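I said in October that I would write up how the student robotics project is going, so this is a plain status report, mostly for the two people who asked and for me when I forget what we did.

We are a small group at Trildale. The project is called Stetora, a name picked before I joined. The goal is for two arms to put together an order of a drink and something to eat and set it down within reach of a person. Vasylyna Skoryk runs the lab hours and signs off on our test plans. She wants the plan on paper before the power goes on, and she sends it back if the stop conditions are vague. Mine has come back twice.

Most of the fall went into things that don't look like progress. We spent two weeks on table calibration. Each arm knew where it was, but they disagreed with each other by 8 mm at the far side, and a handoff doesn't work with that kind of gap. The cause was a base plate with one bolt not fully down. After we fixed it we threw out every recording made before that day and started again. We have 436 good runs now. The plan says 3000 by the end of the spring term, and I don't think we will get there with the lab hours we have.

A run gets marked good if the order is finished, nothing is dropped, and the person driving didn't have to restart. We argued for a while about pauses. The rule now is that a pause is fine if the arm holds still and the driver goes on from the same spot. I write the pauses down in the log anyway.

The club budget went to Shevchuk, the shop that machined our adapter plates, and to Trultis for cables. The cables were the better purchase. The first set was too short and pulled at the wrist whenever an arm reached across the table.

My part this term is the serving task, meaning the food and the bottle. The drink station belongs to the other half of the group, and they keep the lemons, the lime and the muddler on their side of the plan.

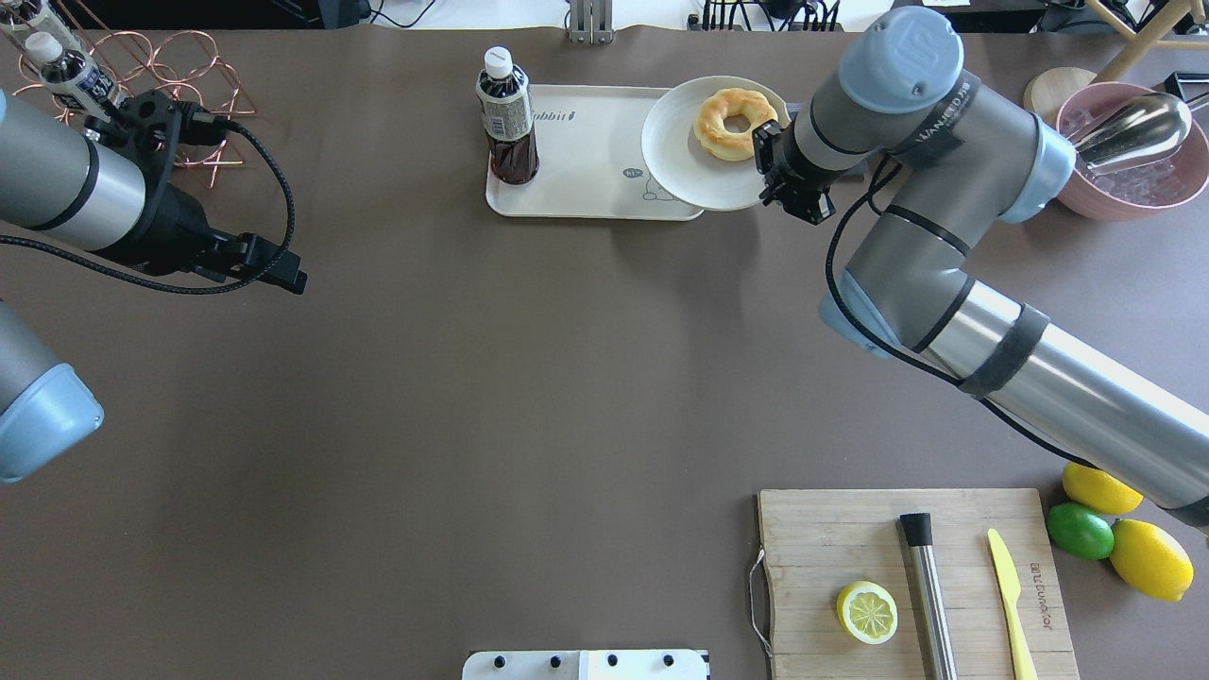 The serving task is harder than I expected for something so short. The bottle of tea is the easy half, since it stands upright and two fingers can close on it. The plate is where I lose runs. With the donut on it and its edge over the side of the tray, the right gripper has to come in next to the rim at a low angle, and a small error in height means it pushes when it should pinch. I have tried a slower approach and a wider opening. The wider opening helped more.

Next on my list is moving the tray to different starting positions, then having the left arm take the bottle while the right one handles the plate. I also owe Vasylyna a new test plan for that, with stop conditions.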